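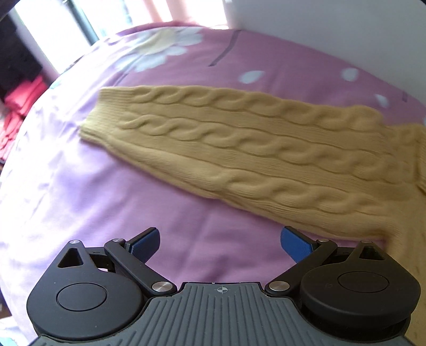

图1 芥末黄绞花毛衣,衣袖局部

《Brundgate》掌机版重制项目中期进展报告

提交单位:Brikton 工作室
资助单位:Cekstead 数字文化基金
项目负责人:Halyna Holovko
技术负责人:Nour Shboul
提交日期:2020年11月12日 星期四

一、报告范围

本报告依据资助协议中关于中期汇报的条款编写,涵盖自五月项目正式启动至本报告提交之日的工作。内容包括原版资料整理、引擎移植、美术与音频重制、文本与本地化、测试、经费使用、存在的问题以及下一阶段安排。报告所称“原版”,指《Brundgate》最初发行的家用机版本;所称“掌机版”,指本项目正在开发的便携平台版本。两者关卡结构相同,在操作方式、画面比例和存档机制上有较大差异。

启动时双方确认的项目目标如下:在不改变原版主线流程的前提下,完成全部关卡在掌机平台上的重制;新增一种适合短时间游玩的模式;修复原版中已有记录的程序错误;项目结束时向基金移交一套可供研究机构查阅的开发资料。截至目前,上述目标没有调整。

二、总体进展

按照项目计划书的划分,本期应完成第一阶段(资料整理与技术验证)的全部工作,以及第二阶段(主体制作)的前半部分。第一阶段已结束,验收材料已于上一次联席会议后补交。第二阶段中,关卡移植和文本整理进度与计划一致,音频部分落后,角色动画部分略有提前。

目前可以运行的内部版本包含序章和前四章,玩家能够从标题画面开始,连续游玩至第四章结尾的码头追逐战。第五章的地形数据已导入,敌人配置和事件脚本尚未接入。第六章和终章仍处于资料核对状态。内部版本每周更新一次,由 Nour Shboul 负责签发,历次版本均保存在工作室的版本库中,基金指定的联络人可以凭账号调阅。

三、原版资料整理

原版的源代码保存状况不理想。Brikton 工作室从权利人处取得的归档介质中,主程序代码基本完整,关卡编辑器缺失,一部分过场动画只保留了编译后的数据。项目组在启动后的前几周集中处理了这一问题,由技术组编写了数据读取工具,工具名称沿用原开发团队内部使用的代号 Stoyanova。

Stoyanova 目前可以读取原版的地形、碰撞、敌人配置、物品摆放和对白数据,并导出为掌机版引擎能够识别的格式。摄像机轨迹数据的读取功能已写完,但在第三章的两处场景中,导出结果与原版画面存在明显偏差。经查,原版在这两处使用了写在主程序内部的特殊处理,没有放入关卡数据。该部分改为人工对照重做,工作量已计入第二阶段后半部分。

纸质资料方面,权利人提供的设计文件共扫描500页,其中包括关卡草图、敌人行为说明、早期剧情提纲和若干会议记录。扫描件已完成命名和初步分类,尚未做全文著录。设计文件中有一批未被原版采用的内容,例如第二章原定的地下水道支线和一名后来被删去的商人角色。项目组讨论后决定,这类内容不进入掌机版正式流程,仅收入资料移交清单。权利人对此已书面同意。

四、引擎移植与操作设计

(一)程序移植

掌机版没有沿用原版的三维渲染方式。受平台性能所限,项目计划书提出了等距视角与横向卷轴两种方案,技术验证阶段对两种方案分别制作了第一章的试玩版本。等距视角能够较好地保留原版关卡的空间关系,玩家在屋顶与街道之间上下移动的路线大体可以复原;横向卷轴运行更流畅,但需要拆改的关卡过多。经内部评审并征得基金同意,项目采用等距视角方案。

选用该方案后,主要的技术难点集中在遮挡关系和高度判断上。原版中玩家可以自由转动视角,遇到建筑遮挡时自行调整即可,掌机版视角固定,角色进入建筑背后会从画面上消失。现行处理方法是在角色被遮挡时显示轮廓,并对第二章市场区的三栋建筑做了降低高度的处理。轮廓显示在光线较暗的关卡中辨识度不足,美术组正在调整配色。

高度判断的问题更为棘手。早期试玩中,多名参与者在跳跃时误判平台位置,尤其是第一章钟楼和第四章船坞。技术组为角色增加了落点阴影,并允许在平台边缘有小范围的自动修正。修正幅度经过多次调整,现行数值能明显减少误落,又不至于让熟悉原版的玩家觉得操作受到干预。这一数值在后续测试中可能还会改动。

(二)操作方式

原版控制器的按键数量多于掌机,部分动作需要合并。攀爬与抓取已合并为同一按键,由角色所处位置决定执行哪个动作。投掷动作改为长按触发。原版中的快速转身功能在固定视角下已无必要,予以取消。

合并后出现过一个影响较大的错误:角色站在梯子旁边同时又靠近可抓取物品时,程序无法确定优先执行的动作,导致角色在两种状态之间反复切换。该错误已修复,修复后的规则是面向优先,即执行角色正对方向上的动作。第三章仓库内有一处梯子与货箱紧邻,已将货箱位置略作移动。

(三)存档机制

原版仅在固定地点存档,两个存档点之间的间隔有时很长,不适合便携平台的使用习惯。掌机版保留了固定存档点,另增加一个临时中断存档,读取后即自动删除。部分长期玩家在意见征集中表示担心临时存档会降低难度,项目组认为读取后删除的设计已能回应这一顾虑,不再另设限制。

五、新增短时模式

短时模式的设计目标是让玩家在较短时间内完成一次完整的游玩过程。每一局取用主线中的一段路线,重新配置敌人和物品,并设置单独的评分标准。路线由设计组人工挑选和编排,没有采用随机生成。项目初期曾试做随机生成的版本,所得路线的节奏不稳定,部分组合无法通关,故予以放弃。

本模式计划收录30条路线,现已完成取材于序章和前三章的部分,其余路线须待对应章节移植完成后才能制作。已完成的路线均可在内部版本中游玩。评分由完成时间、受伤次数和收集物品三项组成,其中收集物品一项的权重目前偏高,玩家为追求高分往往需要放弃较快的路线。设计组倾向于下调该项权重,具体方案将在下次联席会议前提出。

关于多人对战功能,计划书将其列为可选内容。技术组对通信模块做过初步评估,结论是可以实现两人同步竞速,但会占用第二阶段后半部分较多的人力。项目组建议暂缓,待主线全部移植完成后再决定是否列入。请基金就此给予答复。

六、美术与音频

(一)美术

角色图像全部重新绘制。主角及三名主要配角的动画已完成,常规敌人的动画完成大半,各章首领中已完成前四章的部分。角色动画进度比计划略快,主要得益于美术组在项目初期统一了各角色的骨架比例,行走、跳跃和受伤等基础动作可以共用一套底稿。

场景图像按章节制作。原版以色块鲜明、轮廓粗重为特点,在小屏幕上直接缩小后轮廓线互相粘连,需要重新勾画。美术组为此编写了一份内部规范,规定了轮廓线粗细、阴影层次和每个场景可使用的颜色数量。规范执行后,各章之间画面风格不统一的情况有所改善。第二章夜市场景因使用颜色过多,曾被退回修改,修改后的版本已通过审核。

界面部分重新设计了菜单、地图和物品栏。地图改为分层显示,与等距视角下的上下层移动相对应。物品栏由原来的环形排列改为横向排列,试玩中反馈较好。字体使用工作室自行制作的点阵字库,小字号下个别笔画较多的字仍不易辨认,正在逐字修整。

(二)音频

音频是本期进度落后的部分。原版配乐的母带由权利人另行保管,移交手续比预计更为复杂,项目组收到完整母带时,第二阶段已经开始。在此之前,音频组只能根据游戏光盘中的压缩音轨进行试编。收到母带后,试编的曲目有一部分需要重做。

目前序章至第二章的配乐已完成改编并接入内部版本,第三章、第四章暂用临时音轨。掌机平台可同时发声的通道有限,战斗中音效密集时会中断配乐的某些声部。音频组已将各曲的主旋律固定在优先级较高的通道上,并缩短了部分脚步声和金属碰撞声。首领战配乐的层次较多,仍需单独处理。

语音方面,原版过场中的配音由于容量限制无法全部保留。经与权利人商定,掌机版只保留战斗中的短语音,过场改用文字对白配合角色头像表情。

为追回进度,项目组自上月起将一名原负责音效的人员调至配乐改编工作,音效的收尾顺延至下一阶段。按现有速度估算,配乐可在第二阶段结束前完成,但没有多余的缓冲时间。

七、文本与本地化

由 Stoyanova 导出的原版文本共2167条,包括对白、物品说明、系统提示和地名。整理过程中发现,部分条目在原版中从未被调用,另有一些重复条目仅标点不同。项目组对未调用条目作了标记并予以保留,重复条目在取得权利人确认后合并。

掌机屏幕每行可显示的字数少于原版,较长的对白需要拆分或改写。改写遵循三点规定:不得改变剧情信息;人物的称谓和口头习惯保持不变;涉及解谜线索的句子须由设计组复核。序章至第四章的对白已改写完毕。第三章守门人的一段谜语因断行位置不当,曾使试玩者误解机关顺序,现已调整。

本地化语言的数量与计划书一致。翻译工作在每章文本定稿后分批交付,已交付的章节由译者和测试人员共同校对。原版译文中有几处人名前后不一致,属于长期为玩家所指出的问题,本次一并统一,并编制了译名对照表。对照表将随开发资料移交。

八、测试与意见征集

内部测试随每周版本进行,由专人登记错误并按严重程度分级。本期登记的错误中,导致程序中止的已全部修复;影响流程推进的尚余少量,集中在第四章船坞的事件触发上;其余为显示、文字和音效方面的轻微问题。

第四章的问题表现为,玩家若从水面一侧进入船坞,开启闸门的事件不会触发,必须离开后从正门重新进入。原版中不存在这条路线,系等距视角改造时调整地形造成。技术组考虑过封闭该入口,设计组则希望保留,认为它为熟悉关卡的玩家提供了另一种走法。现决定保留入口,补写触发条件,预计在下两个周版本内完成。

外部试玩安排了一次,内容为序章和第一章,共收到200份有效问卷。问卷由 Halyna Holovko 主持设计,分为操作、画面、难度和开放意见四个部分。就结果来看,受试者对画面和新界面的评价较高;对操作的意见集中在跳跃判断上,上文所述落点阴影即为据此所作的改进;对难度的看法分歧较大,没有玩过原版的受试者普遍认为第一章后半段偏难,玩过原版的受试者则多数认为合适。

针对难度分歧,设计组提出在第一章增加一处可选的练习场地,置于钟楼之前,玩家可以直接通过。该方案不改动原有敌人配置,已在内部版本中试行。是否需要另设难度选项,拟在第二次外部试玩后再作判断。

开放意见中,提及次数较多的还有希望保留原版的涂装收集内容。涂装收集原本已在计划之内,只是试玩版本没有开放。项目组将在下次试玩的说明文件中写明。

九、经费使用

本期经费按照批准的预算科目支出,没有跨科目调剂。人员费用为主要支出,执行情况与计划相符。设备费用用于购置开发机和测试用掌机,已全部执行完毕。资料整理费用略有节余,系扫描工作由工作室自行完成所致。音频制作费用执行率偏低,与上文所述进度落后的原因相同,相应支出将在下一阶段发生。

项目组申请将资料整理科目的节余转入设计文件的全文著录工作,仍在同一科目内使用。支出明细表和票据目录已按基金规定的格式另行报送,此处不再列示。

十、人员与管理

项目组核心人员本期没有变动。受年内工作条件变化影响,大部分成员改为远程办公,每周例会改以线上方式召开。开发机的分配曾一度紧张,部分成员只能通过远程连接使用工作室内的设备,调试手感和按键响应时有所不便。现已实行轮流借用登记,情况有所缓和。

版本库的权限和备份规则在本期作了修订。修订的起因是一次误操作覆盖了第二章的事件脚本,所幸当日备份完整,没有造成实际损失。修订后,关卡数据的合并须由两人确认,美术资源和文本仍可由各组自行提交。

十一、主要问题与风险

音频进度是当前的首要风险。如第三章之后的配乐改编再出现延误,将直接影响完整版本的交付。项目组已准备备用方案,即对次要场景的曲目采用较简化的编曲,主要曲目不受影响。该方案只在必要时启用,启用前将向基金报告。

第六章的原始资料缺口较大。该章的过场动画仅有编译后的数据,设计文件中也只有零散的草图。技术组正在尝试从编译数据中还原事件顺序,若无法还原,须以录制原版画面逐段对照的方式重做,耗时较长。

存储容量也需要持续关注。按前四章的占用情况推算,完整版本将接近卡带容量上限。目前可行的措施包括压缩场景图块、合并相似音效和减少首领动画的中间帧。美术组对最后一项持保留意见,建议优先采用前两项。

权利方面,原版使用过一首由外部作者授权的插曲,授权范围是否包含重制版本,权利人尚在核实。如无法取得授权,该曲将由工作室另行创作的曲目替代,所涉场景为第五章开头的广播电台一段。

十二、下一阶段安排

下一阶段的工作以完成主线移植为中心。首先完成第五章的敌人配置和事件脚本,修复第四章船坞的触发问题;同时进行第三章摄像机轨迹的人工重做。第六章在资料还原有初步结论后开始制作,终章紧随其后。短时模式的其余路线随章节进度同步编排。

音频组集中完成第三章、第四章的配乐,替换现有临时音轨,此后再处理首领战曲目。美术组在常规敌人动画完成后转入第五章场景。文本组完成剩余章节的改写,并将译名对照表更新至全部章节。

第二次外部试玩拟以第二章、第三章为内容,待临时音轨替换后进行。问卷沿用第一次的结构,增加短时模式和临时存档两项。资料移交清单的初稿将在下一份报告中作为附件提交。

十三、需资助方答复的事项

1. 多人对战功能是否同意暂缓,待主线移植完成后再议。
2. 资料整理科目节余用于设计文件全文著录,请予批准。
3. 未采用内容(含地下水道支线和商人角色的设计稿)在移交后的查阅范围,请基金提出意见,以便与权利人签订补充约定。
4. 下次联席会议的时间,请联络人与 Halyna Holovko 商定。

附件目录

附件一 内部版本更新记录
附件二 Stoyanova 工具使用说明(试用稿)
附件三 外部试玩问卷及汇总
附件四 美术制作规范
附件五 译名对照表(序章至第四章)
附件六 经费支出明细表(另行报送)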